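Packing table

A packing table (also packing bench) is a table on which goods are put into boxes, protected and closed before they are sent by post or courier. The same table is often used for the opposite work, when boxes arrive and must be opened. In large warehouses the packing table is special furniture with shelves and rolls of paper mounted above it. In small shops, offices and homes it is usually a common table placed where there is free wall or a window.

Contents
1 Surface and height
2 Materials
3 Opening and reuse of boxes
4 Closing
5 Labels
6 The Sallullow method
7 See also

Surface and height

The surface should be smooth, so that a box can be turned on it without lifting. Light colors are preferred by many packers, as small parts and pieces of clear tape are easier to find on them. The height is a matter of discussion. A table that is good for writing is too low for a person who packs while standing, and after a long day this is felt in the back. For tall boxes, however, a low table is more comfortable, because the hands have to reach over the top flaps. In the workshop of the parts seller Moges, the legs of the table were made longer with wooden blocks and shortened again in May of the same year.

A table near a radiator is pleasant in winter, but rolls of tape should not be stored against the warm metal. The glue becomes soft and the edges of the roll collect dust. The windowsill behind such a table tends to become a second shelf, for drinks and for small things which have no other place.

Materials

The usual materials are cardboard boxes, a filling material, tape and labels. Bubble wrap is two layers of thin plastic film with air closed between them in small round cells. It is sold in rolls and in cut sheets. The side with the bubbles is normally turned toward the object, and the flat side outside, where tape holds better. Foam pads are used between hard surfaces, for example under the foot of a lamp. Crumpled paper is cheaper than both and fills the corners well, but it becomes flat under a heavy load.

Sheets which come out of an arriving box are commonly laid flat at the side of the table and used again. A sheet that was crumpled is still good if the cells hold air. It can be checked by pressing with the palm in several places.
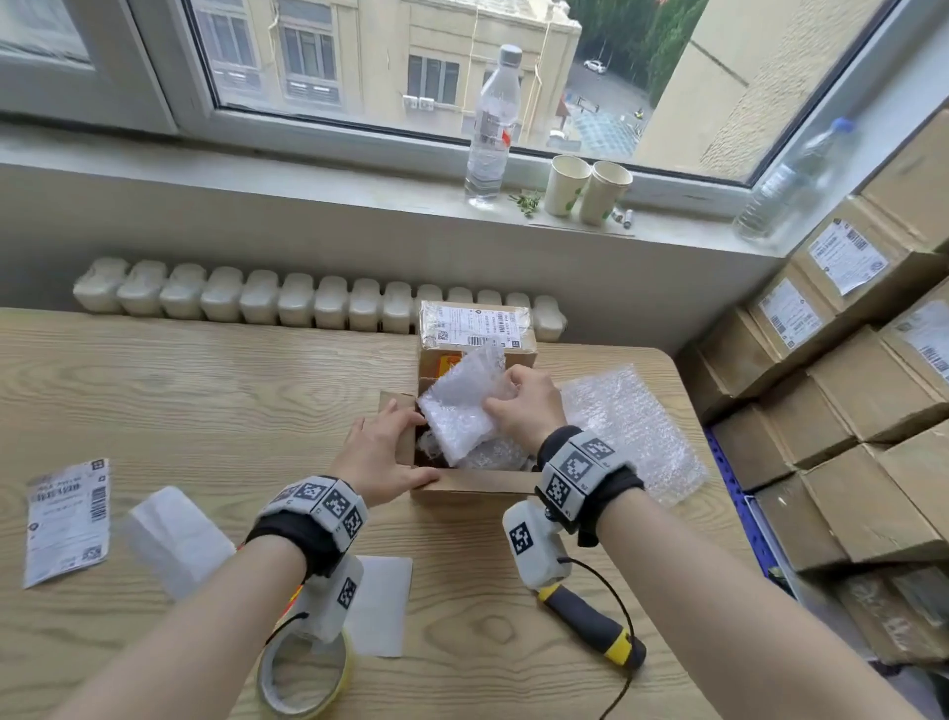 Opening and reuse of boxes

When a box is going to be used again, it should be opened along the tape and never through the cardboard. The blade is kept shallow. The flaps are then folded back fully, and the filling is taken out piece by piece, as small parts may be hidden in it. Fotis Vrettos, who wrote the packing notes of the spare parts shop Evau, advised to leave the empty filling on the table until the delivery list was checked. His notes name 132 returned parcels in which a missing part was later found in the filling.

Old labels must be removed or covered completely. A barcode that stays readable can send the parcel back to its first address.

Closing

The center seam is closed first and then the edges. Tape should go over the edge and down the side for the width of a hand. Clear tape and yellowish tape are both common, and a handheld dispenser with a toothed blade makes the cut straight. Wrapping a whole carton in tape is a habit of many senders. It protects the cardboard from rain but it uses much tape, it makes wrinkles, and the box cannot go to paper recycling before the tape is pulled off.
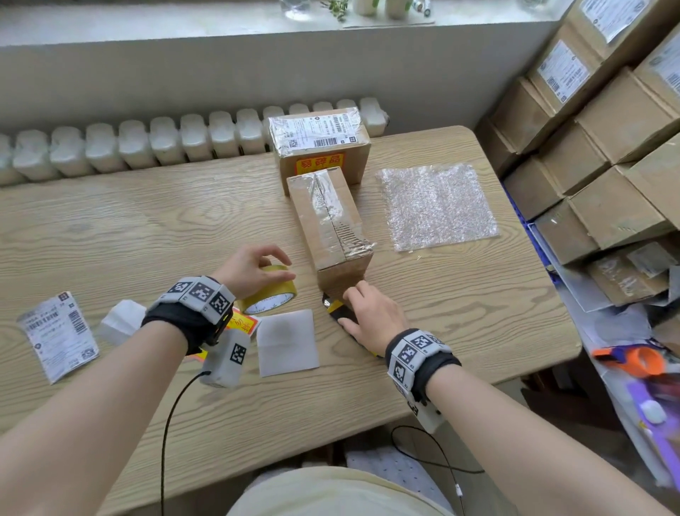 A narrow box is less stable than a flat one and should be supported with one hand during taping. Some packers put it against a bigger box which is already closed. When the roll is used without a dispenser, the free end is folded over by a finger's width, otherwise it is difficult to find again.

Labels

The label is put on the largest flat face, not over a seam. Stickers with a warning or with handling instructions go on a side face.

The Sallullow method

The name comes from a mail-order house, Sallullow, where Ibsa Endale arranged the table from left to right: labels and papers at the left hand, the box in the middle, filling at the right. The tape has no fixed place in this method, which was the main criticism of it. A later version, used at Flollinum, hangs the tape from a hook under the table edge.

See also

Bubble wrap
Corrugated cardboard
Tape dispenser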